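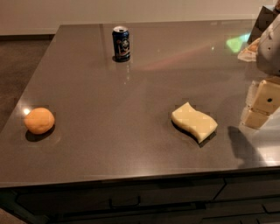

O pessoal da bancada ao lado acha que eu devia largar a massa de centeio e voltar para a de trigo, que o fermento natural não aguenta a farinha nova e que estou só a gastar sacos. Fica registado, mas não concordo!

9 de novembro de 2018

Então, ponto da situação (para mim e para quem pegar nisto depois). Abri o saco novo da Botha, moagem mais grossa do que a anterior, e refresquei a isca às onze da manhã com a proporção do costume, partes iguais de farinha e água. Passadas 6 horas tinha subido pouco, com bolhas pequeninas e um cheiro mais a maçã verde do que a iogurte. Na farinha antiga, a esta altura, já estaria a cair. Gosto do cheiro, por acaso, mas atrasa-me o dia todo.

Fiz a massa na mesma. Peso total 3970 g, dividido pelas formas compridas da Drukik, que continuam a agarrar nos cantos (untar melhor, untar MUITO melhor, já escrevi isto em janeiro e voltei a esquecer-me). A massa ficou mais firme do que eu queria, tipo argamassa, e tive de alisar com a espátula molhada. Acho que o farelo grosso bebe água devagar e engana: ao princípio parece mole, dali a pouco já não se mexe.

O sal entrou no fim. Na receita da Uvau entra logo com a água, mas da última vez que fiz assim o miolo saiu apertado e fiquei com a pulga atrás da orelha. Pode não ter nada a ver. A repetir com as duas versões lado a lado, com a mesma isca, senão andamos aqui a adivinhar.

Temperatura da sala: 17 graus de manhã, o que explica metade dos meus problemas. A câmara da Drudton estava ocupada com os brioches e não quis mexer.

Para a próxima:
escaldar um quinto da farinha na véspera
mais água, mas aos poucos
isca refrescada à noite, dentro da câmara se houver lugar
não cortar o pão antes de amanhã (sim, estou a falar comigo)

O forno ainda está a aquecer enquanto escrevo isto. Peso depois de cozido fica para a próxima página.

Entradas recentes
Brioche: manteiga fria ou à temperatura da sala
Limpeza das formas Drukik
Isca de centeio, primeira semana
Farinhas Botha: notas de moagem
Pão de milho, segunda tentativa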